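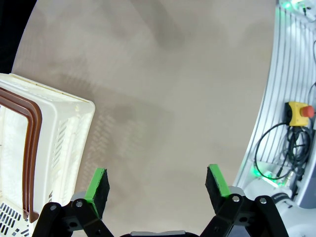
Subject: Re: [platform-work] Reading group, next text and the question of minimum hours

Dear all,

thank you for the notes from the last call. I could not join until the end, so I read them twice. I want to answer one point, and then I have a practical question.

Florian Bühler wrote:
> I still think we give too much space to the definition of the employee.
> The couriers in Tritulside were reclassified, and what changed for them?
> They have a contract now, but the contract guarantees 13 hours per week.
> Nobody can pay rent from this. I would prefer that our paper starts with
> hours and income, and that status comes later, maybe as a short section.
> Also, does anyone have the Meredith report in a version with the annex?
> The one on the site stops after chapter 2.

Florian, I agree with you on the hours, but I am not sure about the order of the paper. In Tritulside the couriers could ask for guaranteed hours only after they were employees. Before the decision, the company did not have to sit at a table with them at all. If we put status in a short section near the end, a reader who does not know the case may think that the two questions are separate. For the works council this was one long story and they tell it like this.

What I would suggest is to open with the 13 hours, as you say, and to go back from there. First the contract as it is today, then how the people got it, then what is missing in it. The part about social insurance can stay where it is. I would only make it shorter, we repeat the threshold argument there.

There is a second thing. In the draft we write that the Tarum cooperative has 3,000 members. I think this is the number for all members, including the ones who joined only to support it and who do not deliver anything. In their own newsletter they speak of nearly 1,000 working members. For our argument only the second number is useful, because the guarantee of hours applies only to the people who work. Could somebody who has contact with Tarum please ask them? I wrote to the general address in July and did not receive an answer. It is also possible that I misunderstood the newsletter, my reading of it is slow.

About the Meredith report: I have the annex, but as a scan, and some of the tables are hard to read. The table on sick pay is fine. I will send it to you directly, Florian, because the list does not accept large attachments. If others want it, please write to me and not to the whole list.

Now my question. For the next text we had two proposals, the chapter on sector bargaining and the Brostisari case study. I would vote for Brostisari. It is shorter, and it describes a city where the municipality itself sets conditions for the companies when it gives out the permits — we have nothing on this in the draft. The translation is a little rough in places, but one can follow it. If nobody is against it, I can prepare a page of questions before the call.

Is the call again at 5 p.m.? In the notes I found 4 p.m. in one place and 5 p.m. in another. For me the later time is better, but I can arrange both.

With kind regards to everybody,
Ilze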